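Delberg Folding Worktop Cover

By Pankaj Mittal
Last updated: August

The Delberg is a fitted cover for sewing tables, craft benches and laundry counters. It gives you a clean, smooth surface to lay fabric on and comes off when you need the bare table again. We sell it in 4 sizes and ship it rolled on a cardboard tube, never folded, so it arrives without crease lines.

The cover is a woven polyester cloth with a thin coating on the top side. The coating is smooth enough that knits and fleece slide across it without catching, and it wipes clean with a damp cloth. The underside is left uncoated so that it grips the table. On very slick tables, such as glass or polished stone, the cover can still creep a little when you push heavy fabric across it. Four corner clips are included for that. They fit tabletops up to 3 cm thick.

Sizes and fit

Measure the top of your table, not the legs or the frame. The Small fits most single-drawer sewing tables. The Medium is cut for the Curura bench, with the corners already notched for the posts. The Large and the Long fit standard folding tables, and the Long can be trimmed at one end with ordinary scissors. The trimmed edge will not fray, but it will look plainer than the bound edges, so put it against the wall if you can.

If your table falls between two sizes, order the larger one and tuck the extra under the clips. A cover that is too small tends to lift at the corners after a few weeks.

Prints

All covers come in plain white, plain gray and a changing set of prints. The prints are supplied by Singhal and are chosen to be pale, so that pins, loose threads and dark buttons are easy to see against them. We do not offer dark prints. We tried a navy one and customers sent it back — they kept losing needles on it.

Prints are made in short runs and we can't promise that one you bought last year will still be available. If you need two covers to match, order them together.

Care

Wipe with a damp cloth and a drop of dish soap. Do not use bleach or anything with acetone in it, including nail polish remover. Ink from ballpoint pens comes off if you get to it the same day. Fabric markers mostly do not come off.

The cover can be machine washed on cold, up to 16 washes, before the coating starts to wear thin. Hang it over a rail to dry. The dryer will shrink the backing and the cover will curl.

Ironing

The Delberg is not an ironing surface. Steam will cloud the coating and a hot iron will mark it for good. If you press seams as you sew, put the Illotik wool mat on top of the cover and iron on that. The mat is sold separately, and it needs to be lifted off and aired after use so that damp does not sit underneath it.

Working with jackets and other bulky items

Customers who mend outerwear have asked whether zippers scratch the coating. Nylon coil zippers do not. Metal zippers can leave fine lines if they are dragged with weight on them, so close the zipper first and lift the garment when you turn it over. Hooks and metal snaps should be treated the same way. Spread the body of the jacket flat before you sort out the sleeves, and empty the pockets — keys do more damage than zippers.
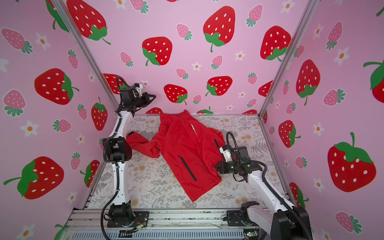 Red zip-up jacket on a white surface with a fern and leaf print.

Ordering and returns

Orders placed before 3 p.m. leave the same day. Plain covers can be returned unused within a month. Covers that have been trimmed can't be returned, so lay yours out on the table and check the fit before you cut it. Spare corner clips are sold in packs of 4, and the older wire clips still fit the current covers.

If a bound edge comes loose in the first year, send us a photo of the damage and your order number and we will replace the cover. You do not need to mail the old one back.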